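Gebrauchter Roboterarm fürs Sortieren aus der Kiste: Was muss ich außer dem Arm noch einplanen?

Chantal Chisholm
19/05/2019

Hallo zusammen,

ich lese hier seit Februar mit und jetzt brauche ich selbst mal Rat. Wir sind ein kleiner Betrieb namens Trandasetti und bereiten gebrauchtes Spielzeug auf, also Ankauf, Reinigung, Sortieren, wieder verkaufen. Das Sortieren frisst bei uns inzwischen mehr Zeit als alles andere zusammen. Bausteine, Fahrzeuge, Bälle, Figuren, Puppenzubehör, alles kommt durcheinander in großen Kisten an, und zwei Leute stehen davor und greifen Stück für Stück raus. Mein Chef hat sich in den Kopf gesetzt, dass das ein Roboter machen soll, und ich darf jetzt den Plan dafür schreiben (ich habe einmal im Leben ein Förderband bestellt, das hat wohl als Qualifikation gereicht).

Wir haben einen gebrauchten Sechsachser im Auge, den uns die Firma Halten angeboten hat, mit Steuerung und Handbediengerät, aber ohne Greifer. Der Preis für den Arm selbst ist ganz ordentlich. Nur steht in meiner Tabelle bisher eben auch bloß: Arm, Greifer, Kamera, fertig. Und ich habe das ungute Gefühl, dass da noch einiges fehlt.

Was ich gern wissen würde: Womit muss ich neben dem Arm rechnen? Ist es vernünftig, erst mal einen Versuchsaufbau auf einem Tisch zu machen, bevor wir irgendwas Richtiges in die Halle stellen? Und wenn ja, was darf daran billig sein und was auf keinen Fall? Für den Versuchsaufbau habe ich 916 Euro im Topf, wohlgemerkt ohne Arm und ohne Greifer, die laufen über ein anderes Budget. Also nur für das ganze Drumherum. Mein Chef findet das großzügig.

Achja, und noch was: Er möchte, dass der Roboter »alles« greifen kann. Vom einzelnen Stein bis zum Teddy. Wie bringe ich ihm bei, dass das vielleicht nicht im ersten Schritt geht? Oder geht das doch?

Danke schon mal und liebe Grüße
Chantal

Hina Kiani

Hallo Chantal, schöne Frage, und du bist mit deiner Tabelle weiter, als du denkst! Ich plane bei Mirani seit ein paar Jahren solche Zellen mit, eher Kleinteile als Spielzeug, aber das Problem mit dem Griff in die Kiste ist überall dasselbe. Ich schreib dir mal runter, was ich dir auch am Telefon erzählen würde, das wird wahrscheinlich etwas länger.

Zuerst: ja, unbedingt ein Versuchsaufbau. Ein stabiler Tisch, eine Kiste, der Arm daneben, und dann lässt du das Ding tagelang in echte Ware greifen. Du lernst in einer Woche mehr als aus jedem Prospekt. Nimm dafür bitte auch echte Sachen aus eurem Wareneingang und keine ausgesuchten Vorzeigestücke. Mit gleichmäßigen Würfeln klappt alles wunderbar, und dann kommt das erste Teil mit Rädern und dünnen Streben, und die Finger rutschen ab oder verhaken sich.

Bei der Kiste würde ich nicht sparen. Die muss etwas aushalten, der Greifer wird nämlich am Anfang ständig am Boden oder an der Wand entlangschrammen. Wir haben mit dünnen Kunststoffboxen angefangen und die erste war nach kurzer Zeit hinüber. Metall verzeiht mehr. Allerdings — und das hätte ich gern früher gewusst — macht blankes Metall der Kamera das Leben schwer, da spiegelt sich alles mögliche drin. Lieber grau und stumpf als glänzend. Schräge Wände oder eine schräge Trennung sind auch nett, weil die Teile dann eher zur Mitte rutschen und nicht in der Ecke kleben, wo der Greifer kaum hinkommt. Ganz los wirst du die Eckenteile trotzdem nicht.

Zum Befestigen: Die Kiste darf sich nicht bewegen. Klingt banal, aber wenn sie nach jedem Rempler einen Zentimeter woanders steht, stimmt deine ganze Einmessung nicht mehr und du suchst den Fehler tagelang in der Software. Für den Versuch reichen ordentliche Klemmen aus dem Baumarkt, später in der Halle wird verschraubt. Und kleb dir Markierungen auf den Tisch, farbiges Klebeband tut es völlig. Wenn dann doch mal jemand etwas verschiebt, bist du in zwei Minuten wieder da, wo du warst.

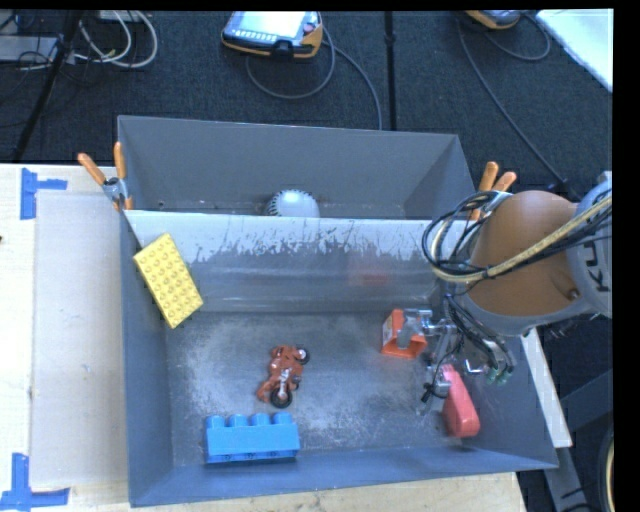 Dann die Kabel, mein Lieblingsthema (im Ernst, ich könnte einen Abend damit füllen). In den meisten ersten Budgets, die ich zu sehen bekomme, gibt es dafür keine eigene Zeile. Dabei gehen an so einem Arm Leitungen für den Greifer, oft noch welche für Sensoren, eventuell Luft, und alles muss mitdrehen, ohne sich zu verfangen oder über der Kiste zu hängen. Rechne mit Schlauchpaketen oder wenigstens Haltern und Klettbändern, und plan die Längen großzügig. Ein zu kurzes Kabel reißt dir beim ersten weiten Schwenk den Stecker raus, ein zu langes hängt der Kamera vor der Nase. Kauf die Greiferstecker gleich doppelt. Die kleinen Dinger gehen als Erstes kaputt und haben gern Lieferzeit.

Für das Handbediengerät brauchst du einen festen Platz, an den man im Stehen gut rankommt. Ein Haken an einem Pfosten, kostet fast nichts. Frag Halten auch, ob das Gerät zur Steuerung passt und ob der Zustimmtaster geprüft ist. Bei Gebrauchten wird da gern mal etwas zusammengewürfelt, und ein Ersatzgerät kostet richtig Geld.

So, jetzt dein Budget. Mit 916 Euro fürs Drumherum kommst du beim Versuch hin, wenn der Tisch schon da ist. Ich würde den größten Teil in Kiste, Befestigung und Kabel stecken, einen kleineren in Licht (bitte gleichmäßiges Licht, das ist für die Kamera Gold wert!) und den Rest als Reserve stehen lassen. Was da auf keinen Fall mit reinpasst, ist die Sicherheit. Zaun oder Scanner, Not-Halt, Risikobeurteilung, das muss ein eigener Posten sein und zwar von Anfang an, auch beim Tischaufbau. Ein Sechsachser auf einem Tisch ist immer noch ein Sechsachser. Hol dir dafür jemanden, der das beruflich macht, und lass dir von deinem Chef nicht erzählen, das komme dann später.

Und zum »alles greifen«: Nein, im ersten Schritt nicht. Du kannst es ihm aber schmackhaft machen. Nimm eure Ware und teile sie grob in das, was hart ist und eine klare Form hat, und den Rest. Bausteine und Fahrzeuge gehören in den ersten Haufen, Teddys und Puppenkleider in den zweiten. Mit einem normalen Zweifingergreifer fängst du beim ersten Haufen an, und was er nicht schafft, bleibt in der Kiste und geht an den Menschen weiter. Bälle sind übrigens gemein, die rollen weg, sobald ein Finger sie schräg erwischt. Die würde ich in der Auswertung extra führen.

Mach mit dem Aufbau am besten 1000 Griffe und schreib mit, bei welcher Sorte Ware es wie oft schiefgeht. Das ist stumpfsinnig, ich weiß, aber mit der Liste in der Hand redet es sich beim Chef ganz anders. Und plan Arbeitszeit dafür ein! Einer muss danebenstehen, die Kiste neu befüllen und aufräumen, wenn sich etwas verkeilt. Bei uns waren das über 6 Wochen, bis wir den Zahlen getraut haben, und in der Kalkulation stand von dieser Zeit kein einziger Tag.

Meld dich gern, wenn du das Angebot genauer hast, ich guck drüber.

Hina

lagerfuchs_nord

Kauf neu, nicht gebraucht. Wir hatten einen Gebrauchten und die Ersatzteile waren ein Albtraum. Und nimm einen Sauggreifer, der kann alles.

Hina Kiani

Beim Sauggreifer muss ich kurz reingrätschen, sorry. Der ist super auf glatten, geschlossenen Flächen. Auf der Noppenseite von einem Baustein zieht er dir meistens Nebenluft, und bei Fahrzeugen mit lauter Kanten und Lücken findet er oft gar keine Stelle. Als zweites Werkzeug später gern, für Schachteln und Platten zum Beispiel. Beim Thema Gebrauchtkauf kommt es sehr auf das Alter der Steuerung an — lass dir schriftlich geben, wie lange es dafür noch Teile gibt, dann weißt du, woran du bist.

tobi.werkbank

Zu den Kosten noch ein Punkt von mir, weil ich den damals komplett vergessen hatte: Transport und Aufstellen. So ein Arm kommt auf Palette und wiegt, je nach Größe, mehr als man zu zweit heben möchte. Wir haben für einen Nachmittag einen Stapler leihen müssen und der Fahrer stand noch eine Stunde rum, weil die Bodenplatte fehlte. Also vorher klären, worauf der Arm geschraubt wird! Ein Tisch ist gut für die Kiste, der Arm selbst will ein eigenes schweres Gestell, sonst wackelt bei jeder schnellen Bewegung alles mit.

Für die Software und die Kameraanbindung haben wir bei der Firma Prisine angefragt, die bieten auch Probemonate an. Ob das für Spielzeug passt, kann ich nicht sagen, bei uns waren es Gussteile. Ich würde auf jeden Fall fragen, was nach dem Probemonat fällig wird und ob die Lizenz am Rechner hängt. Unsere hing am Rechner. Der Rechner ist im Urlaub kaputtgegangen. Das war eine lustige Woche.

Ach ja, und schau mal, was für Strom die Steuerung braucht. Wir hatten am geplanten Platz nur normale Steckdosen und dann kam noch die Elektrikerrechnung obendrauf.

Chantal Chisholm

Wow, danke euch, besonders Hina! Ich habe meine Tabelle heute Nachmittag komplett umgebaut und sie ist jetzt leider dreimal so lang. Sicherheit hat ein eigenes Blatt bekommen, Kabel auch eine eigene Zeile (sogar 2, wegen der Ersatzstecker), und die Bälle kommen in eine Extraspalte. Das Gestell für den Arm hatte ich tatsächlich überhaupt nicht drin, Tobi, ich dachte ernsthaft, der kommt mit auf den Tisch.

Bei Halten frage ich morgen wegen der Steuerung und der Ersatzteile nach, und auch, welchen Anschluss sie braucht. Mit dem Teddy warte ich noch, bis mein Chef gute Laune hat. Ich schreibe hier wieder rein, sobald das Angebot da ist.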